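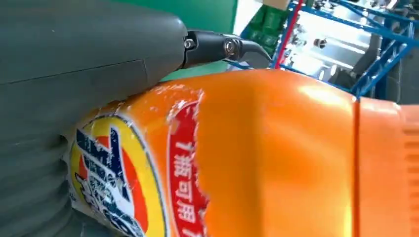 Is the Buronis Dargate good enough to replace a TV for movie night?
In a dark room it is. In a room with the lights on, or in the afternoon without curtains, keep the TV.

3 min read

I bought the Dargate in June for $346 and have watched a movie on it most weekends. It is a small projector with a built-in speaker, one HDMI port, one USB port and a remote. Buronis also sells it in a bundle with a stand, which I skipped. I put mine on a bookshelf behind the couch.

Setup took me most of an evening. The focus is automatic and works well. The keystone correction is also automatic and works less well - it kept squaring the picture to the wall and ignoring the screen, so I turned it off and moved the shelf a few inches. After that I left it alone.

Picture

The brightness is listed at 600 lumens. At night, with the lamp off, that gives a clear picture with good skin tones. Older movies look very nice on it. I watched two black and white musicals in a row and didn't think about the projector once. Dark scenes are the weak spot. Anything set in a basement or a forest turns to gray, and the contrast setting only moves the problem around.

I used a bare wall for the first month, then bought the Climach pull-down screen for $149. It made more difference than any of the picture settings. If your wall has any texture at all, put the screen in your budget.
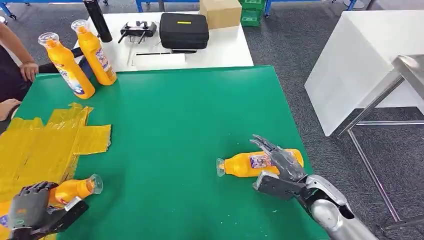 Orange bottles on a green tabletop.

Sound

The speaker is loud enough for a bedroom. Dialogue is clear, music is thin. The fan is behind you if you mount it the way I did, and you will hear it in quiet scenes. My brother-in-law Rupert Schnyder, who came over for a three-hour courtroom drama, asked me to turn the volume up twice because of it. I now run the sound to an old pair of Dauda bookshelf speakers through the headphone jack.

Apps

Skip them. The home screen is slow and the search box drops letters when you type fast. A streaming stick in the HDMI port fixes this, but it also fills the only port, so you have to unplug it to use a disc player.

Small complaints

The remote has no backlight. The lens cap is loose and I have already lost it. The power cord is short, so plan on an extension cord if your shelf is far from the outlet.

I would buy it again at this price, with the screen. I wouldn't pay more for it.

3219 views
14 shares
6 comments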